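How do I lay out one small white table for play kitchen sorting?

Posted in Home & Rooms > Playrooms, Sunday, February 13, 2022

hiebert_m

I set up a play kitchen on a white tabletop that also has to hold a toaster oven. The oven stays at the right end of the table and can't move, as the only outlet is on that side. It is left unplugged whenever the table is used for play. Everything else is toy food, cups, a couple of pans and plates. At the end of each session the pieces have to go back into four bins, and it takes too long. Things get pushed against the oven or end up on the floor.

Two views of the table:

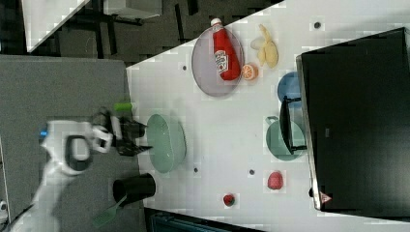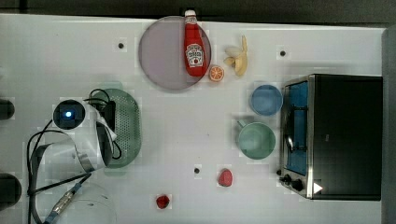 My question concerns the layout only. I already have bins (Bromdale, the shallow kind) and a shelf on the wall, and I don't want to buy a second table. Should the dishes be kept in one zone and the food in another, or should each plate be set with its own food? At the moment it is mixed: the ketchup bottle lies on the lavender-gray plate, and the orange slice and banana are next to it on the bare table. I have tried clearing by color and by size. Color was worse, because a red strawberry and a red bottle do not belong in the same bin.

Table depth isn't a limit. Reach to the right end is.

astville_parent

Separate zones. We did this at home and it works fine. Put food on the left, dishes on the right, done. Label the bins with pictures if the kids can't read yet.

gokmont

I would not put dishes on the right. That is the end with the appliance, and anything with a handle will catch on it. In the first picture the saucepan is already under the bar or handle that extends from it, and the blue plate is partly tucked under its edge. Both have to be pulled out sideways before they can be picked up.

What I would do:

Leave a strip clear in front of the oven door, as wide as the door is deep, so it can open flat. Mark it with painter's tape. Nothing is stored inside the tape, including cups.

Put the largest open item in the center. The pale green bowl is suitable. Small food goes into it during clearing and is carried to the bin in one trip – this removes most of the back and forth.

Lay the spatulas together along one edge with the handles pointing the same way. A handle that hangs over the side gets bumped and takes other items with it.

Stand cups upright or stack them if they nest. A cylindrical cup on its side will roll if the table is not level. Check with a spirit level and shim the legs if needed.

Bottles go back on their base, never on a plate. A bottle lying down takes up the space of several smaller pieces.

For the bins, sort by kind: food, dishes, tools, pans. The ketchup counts as food. Four bins is enough. I used nine at one point and it was slower, as half of them held two or three pieces each.

hiebert_m

Thanks. I taped off the strip and moved the saucepan to the left end. The table was out of level toward the front, so I shimmed two legs. The spatulas now have their own edge. I have not decided on the bowl, as it also gets used for pretend mixing and is often full when clearing starts.

gokmont

Then use the round plate for collecting and leave the bowl in play. The rim is lower, so carry it level and take fewer pieces per trip.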